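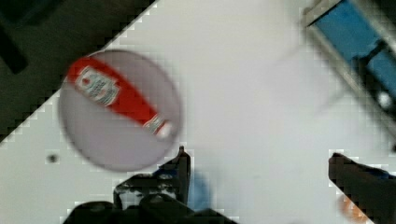
Ketchup on its plate, white table

Ketchup bottle lying on a plate -- does it really need one?

Someone in our house has started laying the ketchup down across a small round plate on the white table. The claim is that it stops rings on the surface and the sauce comes out faster. I don't believe either. A bottle on its side rolls, surely, and now there's a plate to wash as well. The toys have ended up on the same table, so space is tight. Is there anything in this, or should I stand the bottle up and put the plate away?
Posted by Kendstead, 3 replies hidden

Farnen
Plate yes, lying down no. Ours leaked at the cap after 3 days on its side and I had a sticky patch to scrub. Stand it on its cap if the cap is flat enough. I've read that lying it down "keeps the flavour in" and I'd like to see who tested that.
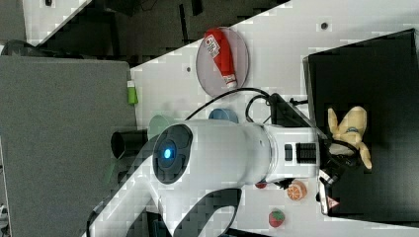 Hjaltadóttir

I'd worry less about the bottle and more about what's round it. You've got a toy strawberry and an orange slice along one edge, a cup on its side, and a yellow plush with long ears in the black tray. Ketchup on plush is a pain. Cold water first, then a bit of washing-up liquid, and even then I wouldn't promise anything. Keep the plate, it's easier to wipe than a toy. As for the sauce coming out faster, we timed ours once and it took 22 seconds either way.

Galelov
just put it in the fridge door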